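Tundstead Robotics Club forum > Summer project > Fruit sorting

yungching_l
Had another go at the plate task with both hand-held grippers. Round things are a pain — tomatoes are the worst, all shiny skin and no grip. 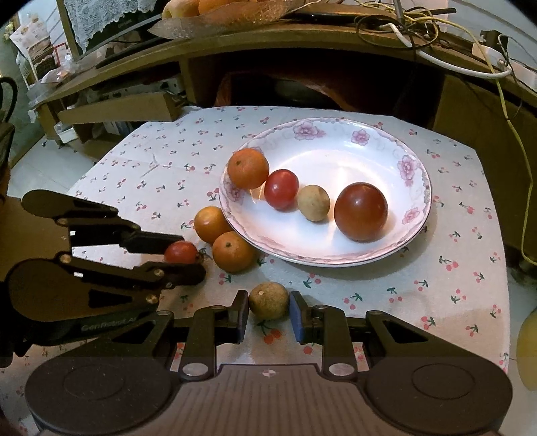

I'd still like 100 goes recorded before we touch the code. Anyone against?

perrine_leb
Me! Do 20 and look at them properly first. We did 1000 in March and half were rubbish.

yungching_l
Half is harsh, Perrine.

sungho
I'm with Perrine, sorry. Can we start with oranges only?
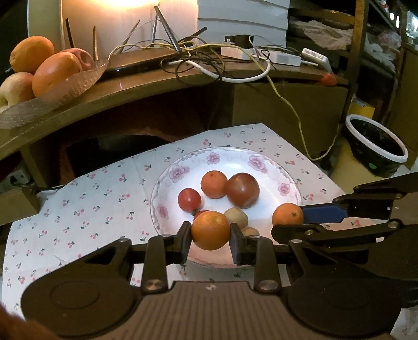 Orange held just over the plate, second gripper on another one

perrine_leb
Fine by me, but keep one tomato in. The judges will ask.

yungching_l
OK, 20 it is, then we argue again.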